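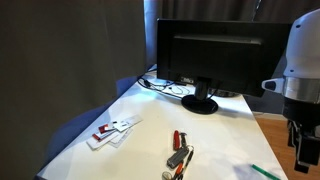
Issue 4, page 313

The Desk at Drusside

Zinash Negash had been given the desk by the curtain, and she loved it before she had even sat down. It was white and so shiny that the light slid across it like milk! Whoever had it before her had left the monitor, a great nest of cables, a red pocket knife and a heap of white cards.

"Toss whatever you want," Raed Bataineh called from the hall. "We open at noon, and Cudel wants the place looking smart."

She meant to toss it all. She really did. But she picked up the knife first, and it had such a good weight to it (her grandfather had carried one just like it, and had peeled every orange of her childhood with it) that she put it in her pocket and felt braver right away.

Then there were the cards. She took the top one over to the gap in the curtain and read it in the daylight. It was a ferry pass, Twal to Warneck, number 683, never used.

"Raed! Did you know there used to be a boat?"

"There was a boat when I was a kid," he said, and now he was standing in the doorway with his coat half on. "Best thing in the whole town. You could smell the fried bread from the dock. They'd take up to 1,602 people across on a summer Saturday - no, that can't be right. My uncle used to say it, though."

"And then what?"

"Then the bridge."

Zinash put the pass back where she had found it and sat down to think.

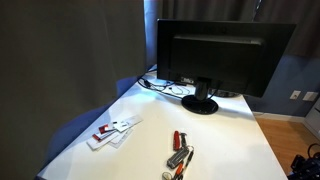 She thought about her mother, who had crossed that water once in a borrowed yellow dress and had talked about it ever since. She thought about the bridge too, which was perfectly good and perfectly dull. And the more she thought, the more she wanted to be out on a deck with the wind in her teeth.

"Who owns the boat now?" she asked.

Raed took his coat off again. He pulled up a box and sat on it, and he was grinning, the way people do when they've waited years for someone to ask.

"Well," he said, "it still floats."

They were late opening that day. Cudel had to knock on the window twice.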